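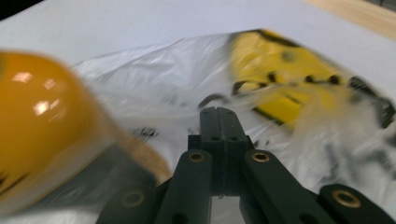
Does a Bread Box Keep Bread Any Better? A Kitchen Project Report

Home Projects Reports Students Contact

Ngọc Chu
7 min read

Print this page E-mail this page

Why I picked this

My aunt owns a bread box that cost more than my winter boots. It came with a card saying that the box "lets the loaf breathe" and keeps it fresh for days longer than a bag would. I asked her if this was true and she said it must be, given the price. That is more or less how I ended up with a project.

The course asked us to take a claim from everyday life and test it with things we could get without a lab. Most of the claims about bread storage are worded so that they are hard to test at all. Fresh compared with what? Does "breathe" mean air going in, water going out, or both? If water is going out, the loaf is drying, and I would have thought that was the problem the box was meant to solve. If water is not going out, it stays in there with the loaf and you get a soft crust and sooner or later mold. I could not find a box maker who said which of these they were after. Several said both.

What goes wrong with bread

People use "stale" for at least two different things, and I did too before I started reading. One is drying. The loaf loses water to the air and gets light and hard. The other is a change in the starch, which goes firm as the bread sits, even when hardly any water has been lost. This is why a loaf sealed up tight can still taste old, and why warming a slice brings it part of the way back. The starch change goes faster in the refrigerator than on the counter. I left the refrigerator out of the test for this reason, although my roommate still keeps hers in there and will not be moved.

Mold is a separate matter. It wants damp and time. A method that is very good at stopping drying will tend to be worse for mold, so any product that promises to beat both deserves a hard look.

What I compared

I tested four ways of keeping a loaf:

- the Priltley bread box, which has a wood lid and vents at the back
- a Skandine linen bread bag with a drawstring
- the paper bag the bread was sold in, folded over at the top
- nothing at all, with the loaf cut side down on a board

The last one was my grandmother's method. I put it in as a low bar, something for the others to beat. I did not expect it to matter much.

All the bread was the plain white sourdough from Kakberg, the bakery across from the bus stop. I chose it because they make it every day and the loaves are meant to be one size. They are not quite one size. I will come back to that.

I bought 18 loaves. Two of them went on practice runs, where I learned to cut evenly and found out that my kitchen scale turns itself off if you take too long. The rest were shared out evenly, so that each method got four loaves.

How it was done

Each loaf was bought in the morning, cut in half across the middle, and weighed. One half was frozen for my own meals and the other half went into the test. I weighed the test half again each morning before breakfast and wrote down how it felt under my thumb, how the crust sounded when tapped, and if there was any mold. I stopped when the bread was something I would not want to eat even toasted.

I could only run a few loaves at a time, because I had one box and one bag and they had to be wiped out or washed and dried in between. So the work ran through most of February. The kitchen in the Cao building, where I live, is shared. The heat comes on early and goes off at night, and somebody is nearly always boiling something. I moved the methods around the counter between rounds so that no single one was always next to the stove.

For taste, I used two tasters from my hallway. They got a slice from each method on a plate and were asked to put them in order from freshest to oldest. They did not know which was which. I did know, and I was the one handing over the plates, so I tried to keep my face still and look at the window. A better project would have had a third person do it.

What I found

On weight, the linen bag did worst. I had assumed the paper would lose more, but the linen half was lighter by the next morning in every round, and by the end it could have held a door open. The paper bag came next. The box and the board were close together. In some rounds the box half had kept a little more of its weight, and in others the board half had. I cannot call that a win for either.

The board surprised me enough that I checked my notes twice. I think the reason is plain once you look at the loaf. The crust is already a fairly good wrapper. Nearly all the water leaves through the cut face, and if the cut face is pressed flat on wood then not much can get out. The bag makers and the box makers are selling a second wrapper for something that has come with one.

On crust, the board was clearly ahead. It stayed crisp after the crust in the box had gone leathery. The box crust bent when pressed and made no sound when tapped. If someone told me they liked a soft crust I would tell them to get the box, but the card in the Priltley carton says "bakery crisp," and that is the one thing I never got from it.

On mold, the box was the only method where I saw any. It was a small patch near the base and it came in the last round, after a warm, wet spell. One patch on one loaf does not prove much. I did wipe the box between rounds, and it is possible that I missed a crumb. Still, the others had the same warm, wet spell and did not grow anything.

On taste, my tasters agreed with each other less than I hoped. Both put the linen bag last nearly every time. Beyond that, one of them liked the softer bread from the box and the other called it "chewy in a bad way." The first taster also changed her mind on a plate when I gave it to her again later, which makes me doubt the whole taste section, including the parts that suit my argument.

Why you should not trust this too much

The loaves were different sizes. Kakberg shapes by hand, and a small loaf has more crust for its crumb than a big one. I worked with the share of weight lost and not the plain weight, which helps, but it does not fix everything.

Four loaves for each method is not many. One odd loaf can drag the result around. I noticed that when a loaf behaved the way I expected I wrote it down and went to class, and when it did not I weighed it again. That is a bad habit and it probably shows up somewhere in the numbers.

I also began with a grudge. I thought the box was overpriced before I opened it. The thumb notes and the tapping notes are my own judgment, made by someone who had already read the card and rolled her eyes. The weights I would defend. The rest I would not defend very hard.

Then there is the question of how people really use bread. I took one look a day. A family opens the box all day long, cuts slices, leaves the lid up, and throws in half a bagel. My box had an easy life. The board also had an easy life, because no one knocked it or wanted the counter for something else – a loaf sitting out in a shared kitchen is a loaf people take bites from, and I had to put up a sign.

What I would say to my aunt

If she wants the box because it looks nice and keeps the crumbs in one place, it does those. It keeps bread from drying out as well as a cutting board does. It does not keep the crust crisp, and I would not leave a loaf in it through a damp week without checking the bottom.

I would not buy the linen bag for this at all. It may be fine for carrying a loaf home.

For anyone who gets through a loaf slowly, slicing it on the first day and freezing it is still the best thing I know of, and I did not test it because it would have made a very short report. The frozen halves I ate through the month were better than anything on the counter.

If I did it again

I would use tin loaves, which are closer to one shape, and get somebody else to handle the plates. I would also like to try a cheap plastic box with the lid left a little open. I suspect it would match the Priltley, but I suspected a lot of things in January and the board was not one of them.

Thanks to my two tasters, who asked not to be named and would like it known that they are tired of sourdough.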